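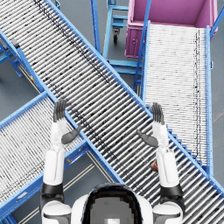 Figure 2. Two roller conveyors crossing at different levels (computer rendering).

Print | E-mail this article

4.2 Informal place names inside the distribution center

In the previous section we discussed the official system of codes, which Retilar uses in all three languages of the workplace. In the present section we turn to the names that the workers use themselves when they speak about parts of the building. By an informal place name we understand any expression that refers to one fixed location, that is known by persons from more than one shift team, and that does not appear on a sign, a floor plan or a screen. The third condition excludes a number of expressions which sound informal but are in fact printed, such as "the Quiet Room" at Lorilbridge.

The material consists of 70 interviews, of which the larger part was made at Lorilbridge and the rest at the older site in Gasness. All interviews were conducted in the canteen or in a meeting room, and the participants were asked to describe the way they take from the entrance to their usual place of work. We did not ask directly for names. In a pilot study by Heike Kohlhase it was found that the direct question "What do you call this place?" gives mostly the official code, probably because the question is understood as a kind of test. The description of a route has the advantage that the speaker must refer to places, but does not have to think about how he or she refers to them.

After the removal of doubtful cases we had a list of 300 names. Many locations have more than one name, and a few names are used for more than one location. The last situation is less confusing for the workers than we expected. When we asked a packer from the night shift how she knows which of the two "corners" her supervisor means, she answered that it depends on whether he is in a hurry.

4.2.1 Names that come from the building

The largest group of names describes something that can be seen or used for orientation. Places where two lines of transport meet or cross seem to attract names easily. At Lorilbridge, the place where one conveyor passes under another is called "the Bridge" by the day shift and "the Underpass" by the evening shift. The two names refer to the same spot on the floor plan. The difference follows the direction from which people approach it: the day teams come from the lockers and meet the upper line first, while the evening teams enter at the loading side. At Gasness there is a similar place, but it is called simply "the Cross," and we found no variation between shifts.

Comparable observations are known from the study of street names in small towns, where a crossing often has a name before the streets that lead to it have one. The reason may be practical. A line is long, and its name does not tell the listener where to go. A crossing is a point, and it can be used for meeting another person, for leaving a pallet or for ending a description.

Names from color are also frequent, for example "the Yellow Stairs," which are today gray. The stairs were repainted before most of our participants were employed. Several of them could not explain the name, and one had supposed that Yellow was the surname of an engineer. We want to underline that this lack of knowledge did not make anybody stop using it. A name which has lost its connection with the appearance of the place can work as well as before, provided that the new workers learn it together with the way.

4.2.2 Names that come from persons and firms

The second group is smaller, but it has more interest for the history of the site. The best known example is "Ackermann." The building at Gasness belonged to the furniture maker Ackermann before Retilar took it over, and the name has survived for the low hall at the north end. Workers say "I am in Ackermann today" or "take it over to Ackermann." The name has no article, and in this respect it behaves like the name of a village. Younger participants use it with the same grammar as the older ones, although only a minority of them knew that furniture had been made there.

Names from single persons are usually connected with an event. We recorded them with caution, and we do not give them here when the person is still employed. It can be said that most of these names are friendly, and that the person in question is often the last one to hear the name. They also have the shortest life. Of the personal names in the notes from the pilot study, which was finished in January, several were already unknown to the teams we interviewed later.

4.2.3 Translation and borrowing

More than half of the participants speak a language other than English at home. It might be expected that each language group would develop its own set of names, but this is only partly the case. Names from the building are often translated: "the Bridge" exists in Polish and in Portuguese in its literal form. Names from persons and firms are never translated, for obvious reasons, but their pronunciation is adapted, and at Gasness the Portuguese form of "Ackermann" is now used also by some speakers of English, at first as a joke and later without any special intention.

A mixed form appears when a speaker combines an English name with a preposition from the home language. Such combinations make up a considerable part of the 400 short examples in our corpus, and we treat them in detail in Section 5. For the moment it is enough to note that the English name is kept as a whole and does not take an ending, even in languages in which place names normally do.

4.2.4 Limits of the material

Two limits should be mentioned. First, workers employed through agencies are not well represented, as they were seldom able to leave their place for an interview. They may use the official codes more than the permanent staff, and if so, our picture of the sites is too informal. Second, a route description favors places that lie on a route. Offices, storage rooms and the places where people smoke were mentioned only by accident, and for the last of these we have good reason to believe that names exist which were not shared with us.

Print | E-mail this article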